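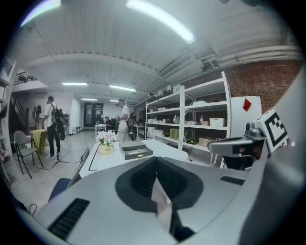
Handheld demos vs teleop, same hours, results inside
Forum > Manipulation > Learning from demonstration

limano_arm
posted 9:40 pm

ok finally have numbers. Short version: 2964 demos with the handheld gripper, 230 with teleop on the real arm, same operator hours for both. Trained the same policy on each. Task is drawer open, put bottle in, drawer close. Handheld policy wins in rooms it never saw. Teleop policy wins in the room it was trained in, and not by a little.

Setup for handheld: wrist cam, marker cube by the finger for width and a pose check, tracking from the camera itself. 6 operators. No arm in the loop at all. Replay filter throws out anything the arm can't reach.

Will post the per-room table when I clean it up. Ask away

wonard
posted 9:52 pm

same hours is the wrong way to match these. You've got more than ten times the demos on one side. Of course it generalizes better, it saw more stuff. Match on demo count and show me that.

limano_arm
posted 9:58 pm

Disagree. Hours is what I pay for. If the tool gets me more demos per hour then that's the result, that's not a confound.

wonard
posted 10:03 pm

It's a result about collection speed. Your title on the writeup says "handheld data generalizes better". Different claim. Subsample to 230 and rerun, it's one night of training.

tlapale_a
posted 10:15 pm

Apolinar here, I did the pose cleanup on this so some of the blame is mine. We did do a 230 subsample but only 1 seed so it got left out. Handheld was still ahead in new rooms, gap much smaller. Behind in the home room by more. Wouldn't lean on it with one seed.

Wonard is right about the title imo

limano_arm
posted 10:19 pm

fine, title changes. Running 3 seeds tonight.

climodo
posted 10:31 pm

How much did you lose to tracking? We tried this in January and blank white tables killed us. Camera gets close to the tabletop, no texture, pose slides off and the demo is junk. Marker cube only helps if you can see it.

tlapale_a
posted 10:44 pm

Yes that's the main failure. White table, nothing on it, hand goes low = drift. Putting stuff in the back of the view helps a lot. Flowers in a pot, a shelf with junk on it, brick wall, anything with corners. Worst batch was all one operator who works with his nose basically on the table. Most of his got tossed.

climodo
posted 10:47 pm

so the rooms that survive your filter are the cluttered ones? Then your "new rooms" test is easier than it sounds

limano_arm
posted 10:55 pm

Test rooms weren't filtered. Policy takes images and relative motion, doesn't need the tracking at run time. Only training demos go thru the filter. But yeah training set leans cluttered, I can't argue with that.

Galindo_Abundio
posted 11:20 pm

Question on the people. Do you collect with others walking around in the background or clear the room first? We clear it and I am starting to think that is a mistake.

limano_arm
posted 11:26 pm

Leave them in. Early batch we cleared everyone out, then the policy got jumpy whenever a person was in view at test. Later batches have people standing around, backs turned, whatever. Jumpiness mostly went away. Didn't ablate it so take it as a feeling

aguirre
posted 11:41 pm

bit of a pile-on here but the tracking people are right that moving people hurt the pose too. So you fix the policy and break the labels. We masked them out for tracking and left them in for training. Works ok. Costs you a pass over all the video.

tlapale_a
posted 11:48 pm

We didn't mask. If they're far off they're small in the view and tracker shrugs. Someone crossing right behind the table is a problem, those get flagged by the residual and tossed.

wonard
posted 11:55 pm

still not sold on replay filter either. You drop everything the arm can't reach, so operator does natural motion, you keep only the bits that look like a robot. How many went?

limano_arm
posted 12:04 am

2964 is after filter. Don't have the before count on this machine, will look. Most drops are wrist angle on the drawer pull, people twist way further than the arm can. After we told them to keep elbow in it went down.

wonard
posted 12:09 am

then report both, and split by before and after the elbow talk. That's the bit I'd want to read tbh. A coached operator is halfway to teleop

Galindo_Abundio
posted 12:30 am

I don't agree with that last part. On teleop our people take forever on a drawer and they hate it, coached or not they are faster with the tool in the hand. The force feel is there. With teleop you pull until somthing slips.

wonard
posted 12:34 am

Not saying slower, saying the motion distribution gets closer. Separate thing.

limano_arm
posted 7:15 am

2 of 3 seeds done. Matched at 230, new rooms: handheld ahead on one, dead even on the other. Third one crashed, disk full. Restarting after coffee

climodo
posted 7:22 am

lol so wonard was right

limano_arm
posted 7:24 am

Wait for the third seed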